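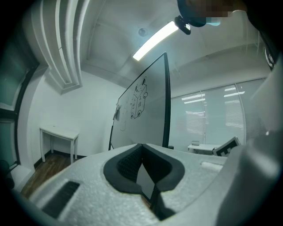 Raed Mahasneh thinks kids should learn the robot rules before they ever get to push a button, and that the rules should be short enough to say out loud while you tie your shoes. OK! Let's try it. Get your shoes.

Robot rules for kids (and the grown-ups who forget them)

Posted December 12, 2022

Robots follow rules. People who work near robots follow rules too, and theirs are harder. A robot can't get bored. You can.

So what kind of rules? Two kinds, mostly.

Kind one – rules for the people who build the robot. How hard can it squeeze. How fast can it move. Where does the stop button go. These get written down in long papers called standards. A standard is like a recipe that lots of builders agree to use, so a stop button in one town works the way you'd expect in the next town over. Big. Red. Easy to smack.

Kind two – rules for everybody in the room. That's you, if you visit.

Start with hands.

A gripper is a robot's hand. Some have fingers that close together, like yours do on a pencil. Some are held by a person, who picks things up with it so a robot can learn the moves later. Rule for all of them: fingers and grippers don't mix. Don't poke one to see if it's on. Don't put your sleeve in it. It might look asleep. Ask first.

Got long hair? Tie it back. Scarf? Off. Strings on your hoodie? Tuck them in. Same as shop class, same as the kitchen mixer.

Now floors.

At the Brastdale workshop there's yellow tape on the floor and the tape means stop. Not slow down. Stop, toes behind it. The arm they use there, they call it Harb, can reach right up to the tape and no farther. Somebody measured. If the arm gets moved, the tape gets moved too, the same day, before lunch, before anything.

Bags go on the hooks. A bag on the floor is a trip, and a trip near a machine is a bad trip.

What about wheels? Robots with wheels have a rule of their own: the robot gives way to the person. Always. But you shouldn't jump in front of one to test it!! Its sensors need time to notice you, and its brakes need time too. Even when everything works, stopping isn't instant. Try it yourself. Run across the yard and have a friend yell STOP. See how many steps you take after the yell. Those extra steps are called stopping distance. A heavy cart has a lot of it. One that weighs 800 pounds has way more than you.

Cameras next. Lots of kids don't think of this one.

Many robots see with cameras, and a camera that's helping a robot learn might save its pictures. So there are privacy rules. Tell people the camera is running. Get a yes. If someone says no, keep them out of the pictures or hide their face so you can't tell who it is. Blurry squares over a face, that's one way. You're allowed to ask "is that recording?" and you should get a real answer. You're also allowed to say no thanks. You don't have to have a reason.

Sound rule. When a robot is about to move, somebody says so. At Brastdale they say "moving" and then everyone else says "clear." If one person doesn't say clear, it doesnt move. Even if that person is 11 and just wasn't listening. They wait.

Can anybody press the stop button? Yes! The best rule of all. If you think something's wrong, press it. You won't get in trouble for being wrong about it. In May a girl in the Comumer club pressed it over a noise that was only a squeaky chair. She got a high five. Then they oiled the chair.

But – pressing stop doesn't mean you can reach in. A stopped robot can still have a squished spring inside, or an arm that sags down. Wait for the grown-up in charge. They check, they say OK, then you can go get your ball or whatever it was.

And don't be the one who starts it up again. Starting is a grown-up job. The person who starts it has to look all the way round first, behind it too.

The shoe-tying version, then. There are 4:

Hands out.
Toes back.
Ask about the camera.
Anybody can say stop.

Say it twice. Done with your shoes? Good.

Something to do at home: pick a machine in your house. A blender, a garage door, a robot vacuum if you have one. Find its off switch. Ask a grown-up to read you one safety rule from the booklet that came with it, then make up one rule you think they left out. Draw a sign for it. Big letters, not to many words, and hang it were people will see it.

Next time: why factory robots sometimes live behind fences.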